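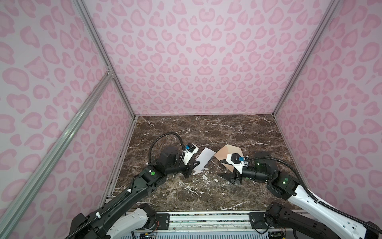 Photo: Elvia Ocampo

Moffat wrote:
> Is the tan stock for the September mailing thin card or just paper? And does the white sheet go in with it?

The Borosico order says card, 300 sheets. I'd call it thin, so fold one before you cut the rest. The white sheet goes in flat, one per envelope. Please keep both off the dark marble top when it's damp. Aline has the other 100 envelopes.

Elvia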